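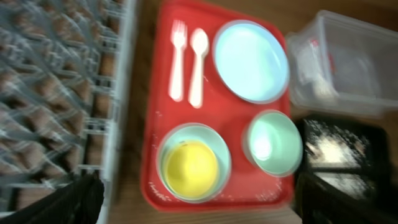 A red tray with a plastic fork, spoon and plate.

The Dunmore Pie Social is a community baking contest and shared supper held each October in the town of Dunmore. It takes place on a Friday evening in the agricultural hall and is open to home bakers only. Anyone who has sold baked goods in the previous year must enter the separate open class, which carries a ribbon but no cash prize.

History

The social began as a fundraiser for the hall's new roof. Sheila Kershaw, then the school cook, proposed charging admission to a supper at which neighbours would taste and rank each other's pies. The first contest had 13 entries and a single class. Phyllis Greenwood won it with a rhubarb and custard pie. Her recipe was later printed in the hall cookbook, with the oven temperature left out by mistake.

A savoury class was added after Graham Furnival entered a leek and potato pie and the judges could not agree on how to score it against fruit fillings. Meat pies were admitted two years later.

Classes and judging

There are four classes: fruit, cream, savoury and open. Each pie is scored by two judges, who mark the crust, filling and appearance separately. Crust carries the most weight. Judges taste a slice from the centre and are not told the baker's name until the scores have been handed in. In the event of a tie, the pie with the higher crust mark is placed first.

Entries must be delivered by 4 p.m. in a dish of the baker's choice. Store-bought pastry is not allowed in any class. Cream pies are kept in the hall refrigerator until judging.

The supper

Doors open to the public at 7 p.m. Slices of the entered pies are served with soup and bread, and diners vote for a favourite. The public vote is separate from the judged results and the two have seldom matched. Santosh Grewal won both with a spiced apple pie, and Perihan Bilgin did so with a spinach and cheese pie in the savoury class.

See also
Kundberg Bread Fair
Porneck Preserves Show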